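Zadetti Home Services - Client Support
Ticket 638: Bin smell / table waste / snack wrappers, living room
Status: Closed
Opened by: Anca Toma
Assigned: Tiago Torres
Site: Grecu building, fourth floor
Priority: normal (was low, Birgit bumped it)

8:10 am - Anca Toma
Hi, living room smells again. Sweetish, a bit fishy?? Worst near the table by late afternoon when the sun has been on that side of the room all day. Bin was emptied last night, I did it myself. Kitchen bin is fine, I checked. Can somebody look before the weekend guests. Also the gray bench, could be something inside it, haven't opened it.

8:32 am - Tiago Torres
Got it. Couple questions
When you say emptied, bag out and new bag in, or tipped out?
Any fruit around?
Anything spilled on the rug?

8:41 am - Anca Toma
Tipped out. We don't use bags in that one, it's only for paper really. No rug, tile. Fruit yes, oranges, kids eat them at the table.

8:44 am - Tiago Torres
"Only for paper" ok. Coming by at 11.

11:20 am - Tiago Torres
On site. Notes as I go, sorry for the typing.

Bench first bc you asked. Lifted the quilted cover, opened it. Blankets, a board game, dry, no smell. Closed. Not the bench.

Curtains: smelled them, feel silly, fine.

Shelves by the window: went along all the bottles and boxes, caps on, nothing leaking. One box of crackers open, folded it shut.

Table: orange pieces on the cloth plus crumpled tissue. Cloth itself smells slightly of orange, nothing bad.

Bin: yes. It's the bin. Not so much what's in it, the walls. Smudged brown and gray inside, and with no liner all of it goes straight onto the plastic. Paper cup, boxes, a bit of yellow something that's peel or wrapper, couldn't tell and wasn't going to dig. Adding pics. 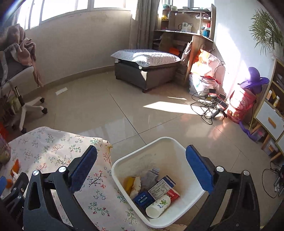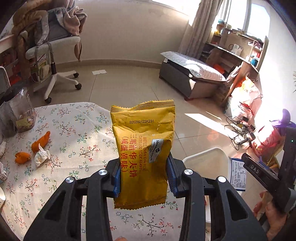
Both from the table side of the living room, orange bits on the cloth in each

11:34 am - Tiago Torres
The yellow pack in the second one is the salted egg yolk waffle sandwich. Anca are those eaten in this room a lot? Asking because I think that's your fishy note. Salted egg yolk stuff has that smell, an empty pack in a warm bin will do it.

11:50 am - Anca Toma
Ha. Yes. Constantly. Behrouz buys them and everyone eats them on the way past. I don't even like them.

11:52 am - Behrouz Mohammadi
They are good and they don't smell

11:53 am - Anca Toma
They smell

12:05 pm - Tiago Torres
Not telling anyone what to eat. Just where the wrapper goes. What I did so far:

1. Emptied bin into kitchen trash, tied that bag off, took it down
2. Hot water + dish soap, soft brush, inside walls and under the rim
3. Rinsed. Smudges lighter but still there in the bottom corners
4. Baking soda paste in the corners, left it 30 min
5. Peel and tissues off the table, wiped the table top under the cloth
6. Shook the cloth out on the balcony. Didn't wash it, one corner is frayed and I'd rather Anca decides
7. Picked up the scrap of paper off the floor

Sniff test after step 4: much better, not zero.

12:48 pm - Tiago Torres
Second rinse, dried with a rag, stood it upside down by the window. Will stay there til tonight pls, don't put anything in it wet.

Parts request: bin liners, small, the ones that fit the rounded square type. Do we have any?

1:15 pm - Birgit Bauerfeind
Stock says 1000 of the Sirnumlow small, shelf 13. Those are for round bins though and they slip on the square ones, had that complaint before (see ticket 516). Prusura ones have a drawstring and hold better. Take a roll of those.

1:18 pm - Tiago Torres
Taking Prusura. Will drop off at 5.

5:12 pm - Tiago Torres
Dropped off one roll. Fitted the first liner, pulled the drawstring tight under the rim, holds ok. Spare liners on the bottom of the bin under the one in use, so whoever empties it has the next one right there.

Cloth: Anca says cold wash, she'll do it herself. I said stitch the corner first or it'll go in the machine.

To keep it from coming back:
- snack packs and peel go in the kitchen bin, living room bin for paper and tissues
- if a cup goes in there, tip the last of the drink out first
- take the liner out every evening the sun's been on that side, every second day otherwise
- wash the bin itself once a month, soap is enough, no bleach (it only covers it up and then you get both smells)
- small dish on the table for peel, empty it when everyone gets up

Setting to Pending, want to hear how it is tomorow afternoon when the room is warm.

Next day, 4:40 pm - Anca Toma
Warm room, sun full on the tiles, no smell. Checked twice. Žofie came over and said the same, and she notices everything. Cloth is washed, the orange marks I thought were stains came out.

One thing, found another yellow wrapper in the living room bin this morning.

4:46 pm - Behrouz Mohammadi
That was before I read the ticket

4:51 pm - Tiago Torres
Fine. Liner caught it so no harm. Closing.

Resolution code: cleaned / liner fitted / client advised
Follow up: send second roll of Prusura in August with the regular order (Birgit)
Linked: 516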